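Notebook home Entries Materials Search Log out

Backdrop linings, set B: papering and floor cloth
Godfrey Mushi, April

Started 7:40, bench was free. Notes as I go, will tidy up later (won't).

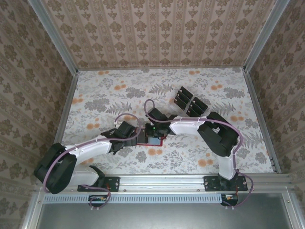 Main worry still pattern match at the corners. Damask is a pig. Columns have to hang plumb or you see it straight away, so plumb line first, THEN trim to the post. Did it the other way round on set A and lost most of a roll.

Paper: beige ground, brown print. Damask columns for the back, big floral medallions on the left. Both from the Breathnach sample box, batch 463. There is a second batch in the same box (667) and under the shop lights I can't tell them apart, under daylight 667 goes pinkish. Don't mix. I've put tape on the 667 tubes.

Paste. Tried the Cestico ready-mix, too wet, paper cockled in two places and went down flat again overnight exept for one ridge low on the test board. Went back to powder, mixed stiff, left it 5 min before brushing. Much better. Paste the panel not the paper. Size the panel the day before or it just drinks it.

Cutting: new blade every panel. Really. Tore one edge with an old one and had to patch. Patch is ok from a step back.

Floor cloth. The white one, gray ferns and sprigs with the soft orange blossoms. Was going to use the plain gray but against all that brown it looked like a basement. Washed first at 70, which was probably too hot, it shrank more on the long side than the short. Cut the next one generous. Ironed from the back, low steam.

No glue on the cloth. Want to be able to lift it and wash it. Double-sided tape along the walls only, front edge left free and just pulled snug. If it creeps we'll try a hem with a flat strip in it, there's some left over from the Jestovmont job, I think under the stairs.

Q for whoever is in next: do we want a skirting strip where the cloth meets the paper? I like it without. Salolthorpe had one on theirs and it collected lint like mad. But the raw paper edge at floor level is going to scuff sooner or later, maybe a wipe of matte varnish on the bottom couple of inches. Test on offcut first, the last varnish yellowed.

To do
- varnish test, two offcuts, leave one by the window
- order more of 463 before it's discontinued, ask Breathnach for same batch
- second floor cloth, same print, so one can be in the wash
- write up plumb line thing properly for the binder
- find the good seam roller. It was on the hook at lunch and now its not

Stopped 4:15. Brushes soaking in the blue bucket, please don't tip it out.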